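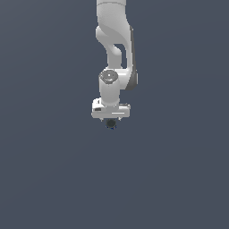
A simulated arm with its fingers nearly closed and a small dark object just beneath them.

I have come around to the boring gripper. Two short parallel fingers, one motor, nothing clever in the wrist, and I love it!

For most of July I ran pick trials in simulation at Hindthorpe, comparing a plain two-finger hand with the Catis, a three-finger design that curls around whatever it touches. I expected the Catis to win easily. It looks like a hand, it moves like a hand, and I wanted it to be the answer. We ran 3,098 grasps through the Tiltau controller, 1,906 of them on small parts, and on those small parts the plain fingers dropped fewer and needed much less tuning from me (the Catis took 6 evenings before it would close the same way twice).

Magdolna Katona thinks I'm being unfair, and she has a point. A simulator is kind to flat fingertips. Contact is tidy in there, friction is a number you typed in yourself, and no one has left grease on the part. She wants 300 grasps on real hardware before I say another word about it, and she'll get them.

But I'd still tell anyone starting out to begin with two fingers and a bare gray world with nothing in it. When a grasp fails you can see which finger got there late – with three curling fingers I was guessing half the time. Tsegereda Mamo taught me to watch failures at quarter speed before touching a single gain, and that one habit improved my results more than any new hand has.

I haven't given up on the Catis. It was lovely on the big soft shapes, and I'd like to try it again with a slower close.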